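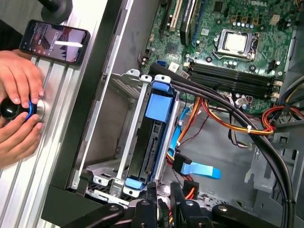

At the bench in Trestirbridge: an open Dell desktop, its hard drive still in the blue caddy, with the gripper just over the drive cage and two hands on the joystick.

About Plumurer

We take old office computers apart, and we try to do it carefully enough that most of what is inside them gets used again. That is the short version, and it is what most of us say when somebody at a family dinner asks what we do for a living. The longer version takes in a former glove warehouse in Trestirbridge, a lot of desktop computers from schools, clinics and town offices, and a change in the way we work that has kept us busy (and talking, and now and then arguing over lunch) for a good while now.

How we got started

Plumurer was started by Lucrezia Donati, who had spent years fixing computers for a school district and had grown tired of seeing perfectly good drives and memory go out the back door in a dumpster. She rented one corner of the warehouse, bought two folding tables and a box of screwdrivers, and put up a notice offering to pick up old machines for free. The first call was for a load of desktops from a dental office. The second was for so many that she had to borrow a horse trailer to bring them home, and she still has a soft spot for anyone who turns up with their computers in something that was plainly meant for another purpose.

Today we have the whole ground floor, plus a mezzanine where we keep keyboards, and we serve towns all the way out to Kavden. In November, our busiest month, 1376 desktops came through the receiving door. Every one of them was opened, checked and sorted by our own people under our own roof, and that part of the job is not going anywhere.

What the work used to be like

If you have never spent a day pulling drives, it may not sound like hard work. Each one is a small thing. You reach down into a metal cage, feel for the tab, squeeze, wiggle and pull, then do the same for the cables, and then you slide the case along and start over. By mid-afternoon your thumbs ache and the backs of your hands are scratched up from sheet metal. Our longest-serving folks had wrist braces in their lockers, and a few of them had begun asking, very politely, if they could spend more time on the phones.

We tried better gloves, shorter turns at the bench, and a stretching routine that Lucrezia led herself at 10 in the morning with more enthusiasm than skill. All of it helped a little. None of it changed the fact that people were doing the same squeeze and pull all day long.

Bringing in the arms

We now have 2 robot arms on the drive line, and the crew named the first one Costa before we had finished bolting down the table, so the name stuck. An operator sits beside the open computer and guides the arm with a joystick, and the gripper does the reaching and pulling. Desktops are not all laid out alike, even when they come from the same maker. Cables run across the cage in one case and behind it in the next, and somebody still has to look at what is there and decide how to go in. We like that arrangement. The looking and deciding were always the interesting part of the job.

Virgilio Macapagal runs the line. He pulled drives by hand for years before that, and he was the loudest doubter in the building when the idea first came up. He asked the question everyone else was thinking, which was whose job would be gone by spring. Lucrezia answered it in writing the same afternoon: no one would be let go on account of the arms, and no one's pay would drop if they moved to a new station. That page is still pinned up by the time clock, a bit coffee-stained by now, and it has been kept to.

Training took longer than we had planned for. The arms are slower than a practiced pair of hands, and for the first few weeks we fell well behind, with pallets stacked up as far as the restrooms. Each operator now gets 119 hours of paid bench time before running a station alone. On a good shift a station gets through up to 198 machines, and the person running it goes home with hands that feel fine.

What has changed, and what hasn't

Some of our people took to the joystick right away. Others tried it, gave it a fair shake and asked to go back to testing or repairs, and we found them a place there. We have more people fixing computers than we used to, so more of what comes in leaves as a working machine for a student or a library instead of as a tray of parts.

There are things we miss. The old bench was a chatty place, with six or seven people shoulder to shoulder, and an operator's station is quieter. We moved the break table closer to the line and made the morning break longer, and that has brought some of the talk back. We are still working on the rest, and if you have been through something similar at your own shop we would love to hear how you handled it.

Come and see us

Our receiving door is on the alley side, and it is open until 4 in the afternoon. If you have one old computer, bring it by. If you have a roomful, call first and we will come and get them. Visitors are welcome on the drive line as long as Virgilio is in, and he will very likely offer you a turn at the joystick on one of the practice cases. Please wear closed shoes, and leave yourself some time, as he does like to talk.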